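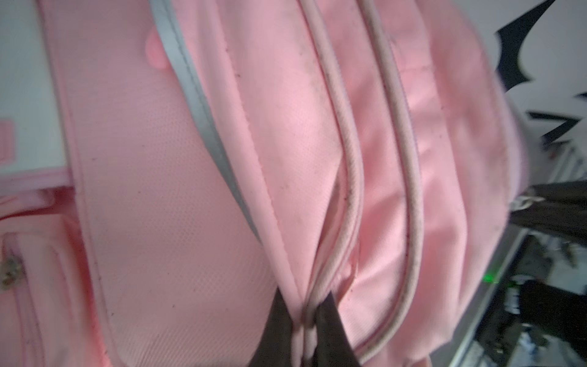
Mochila Triko rosa: opinión tras un curso entero

La compré en abril para mi hija y la usa a diario. Pesa 400 gramos vacía. El rosa es muy claro, de tono pastel, y en los pliegues se ve más oscuro. El panel delantero es acolchado y lleva una tira reflectante cosida en el borde. Los ribetes siguen en su sitio después de 7 meses.

El bolsillo de delante es grande, con cremallera en la parte baja. Ahí caben el estuche y el almuerzo. La cremallera principal va bien; la del bolsillo se engancha a veces con el forro. El asa de arriba es fina y con mucho peso se clava en la mano.

Antes tuvimos una Dallen, más rígida y más cara. Me quedo con esta.

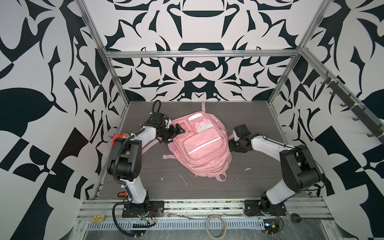 ¿Se puede lavar a máquina?
Mejor a mano, con agua fría y jabón neutro, y secarla a la sombra con los bolsillos abiertos.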